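Como arrumar blocos soltos numa caixa de metal (e conseguir achar tudo depois)

Em outubro resolvi encarar a caixa de blocos da oficina. Eram quatro anos jogando peça ali dentro sem olhar, e quando eu precisava de uma acabava virando tudo no chão. Fui aprendendo no caminho, então vou contar do jeito que faço hoje.

Primeiro, esvazie a caixa inteira. Inteira mesmo! Eu tentava arrumar só a metade de cima e em sete dias estava tudo igual. Estenda um lençol velho do lado e vá passando os blocos para lá.

Depois vem a limpeza. Pano úmido com uma gota de detergente, outro pano para secar, e capricho nos cantos - é onde junta aquele pozinho chato.

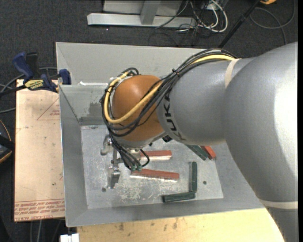

Caixa aberta de metal cinza, com as laterais inclinadas.

Gosto muito desse formato com as paredes caindo para dentro, porque a mão entra fácil e as peças pequenas escorregam para o meio. Só não serve para empilhar bloco encostado na lateral, que desce tudo (testei, insisti, desisti).

Na hora de guardar, separo por tamanho: os grandes vão primeiro, deitados, e os menores por cima. Os bem miudinhos ficam num saco de pano à parte, dica da minha vizinha Ayana Mamo, que tem três filhos e entende do assunto. Não encha até a borda! Deixo sempre uns quatro dedos livres para poder mexer sem derrubar nada.

Da última vez levei 26 minutos, contando o café. Se a sua caixa for de plástico o passo a passo é o mesmo, só troque o detergente por sabão neutro.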